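2022-05-15

# Skorker trail loop opens to ATVs this weekend

Riders finally have a full loop to enjoy at Skorker. The last connecting stretch opened Saturday morning, and by lunchtime the gravel lot was packed with trailers, muddy boots and people grinning through their face shields.

Until now, anyone riding the Skorker trails had to go out to the old quarry, turn around and come back the same way. It was a good ride, but you spent the second half of it squeezing over for everyone still heading out. The new section swings north from the quarry, drops through a stand of pines and crosses the creek on a wide deck bridge before climbing back to the lot. You can ride it start to finish without seeing the same piece of ground twice!

The work was led by the Oyelaran Trail Riders, who got the go-ahead from the landowner last October and cut brush all winter. Club president Ifeoma Idahosa was first across the bridge on Saturday, on a red utility quad that still had a chainsaw strapped to the rear rack.

"I've been looking at that creek for years and wanting to be on the other side of it," she said. "Now my kids are over there and I can't get them to come back."

The climb after the bridge is the part everyone was talking about. It's steep and rooty near the top, and there's a bend halfway up where you really want to have picked your line early. Two-wheel drive will get you there on a dry day. After rain, put it in four-wheel drive before you leave the bridge, or take the signed bypass on the left, which is longer but much gentler and has a great view down the valley. 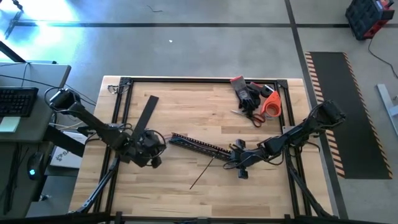 Smaller machines are welcome too. A short youth loop starts right beside the lot and stays flat the whole way, with hay bales on the corners. Riders under 16 need a helmet, an adult on site and a machine that fits them, and the club checks all of that at the gate. Side-by-sides can use the main loop but not the youth loop, and the bridge is one vehicle at a time for everybody.

Benjamín Salinas drove up with his brother and a pair of older quads they rebuilt over the winter. He had swapped his tires for a set of Zotons a few days before and was glad of it on the roots. "I did the loop, had a sandwich, and did the loop again," he said. "Then my brother wanted a turn on mine, so I did it a third time on his. His seat is terrible. I'd still go again right now."

Skinex, the powersports shop on the county road, paid for the bridge decking and sent a mechanic out with a compressor and a box of plugs. He was busy all afternoon, mostly with low tires and one stubborn choke cable, and every machine he looked at went home under its own power.

The trails are open Thursday through Sunday from 9 a.m. until dusk. Day passes cost $8 per machine, with kids on the youth loop riding for $3. Only 200 passes are sold each day, and Saturday's were gone well before closing, so come early if you're hauling from a distance. Bring cash, as the gate has no card reader yet. Spark arrestors are required, and the creek is off limits to wheels except at the bridge.

Next on the list is a night ride, with the date still to be set. Idahosa wants reflectors up on the climb first.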